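**Anyone else get worse migraines after switching to decaf?**

**pinwheel_gran**
Hi all, long-time reader and I've finally made an account! I've had migraines since my teens, and in December my neurologist at the Clinusville clinic suggested I cut back on caffeine. Being me, I went straight from four cups a day to decaf overnight (yes, I know). I'm on day 18 now and I've had more bad days than good. Did it settle down for any of you, or should I just go back to my lovely real coffee?

**totutau_tom**
Oh, you poor thing, that was me two years ago. I'd give it longer. The first 20 days were miserable, and then one morning I was standing at the sink and noticed my head was quiet. I still get attacks, but they're shorter and I can usually work through them. Hang in there!

**marrowfat**
I have to disagree with Tom a bit, and I say it kindly. Stopping all at once is hard on anybody who gets migraines, and I wouldn't grit my teeth through it without calling the clinic. Mine had me drop half a cup every week, and it was boring and slow and so much easier. Please also tell them how many days you're taking painkillers, because that can bring on headaches all by itself.

**totutau_tom**
Fair point about the painkillers, I should have said that. I still think tapering would have dragged it out for me, but we're all built differently.

**lü_and_the_cat**
I'm with marrowfat. I've also gone back to one small cup with breakfast, same time every day, weekends too, and my doctor is fine with it. Sleeping in on days off was a bigger trigger for me than coffee ever was. I keep a paper diary, nothing fancy, and it took me 2 months to see it.

**pinwheel_gran**
Thank you, all of you! I called, and the nurse wants me to have one cup a day for now and come in with a diary. She asked about painkillers too, marrowfat. I'm off to Tolaver to see my son and will start it there. 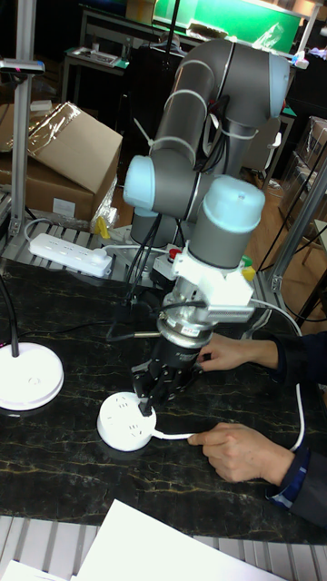 *Robot arm over the dark marble-patterned tabletop*

**marrowfat**
So glad you called. Pack your sunglasses and a snack for the drive, and let us know how the appointment goes.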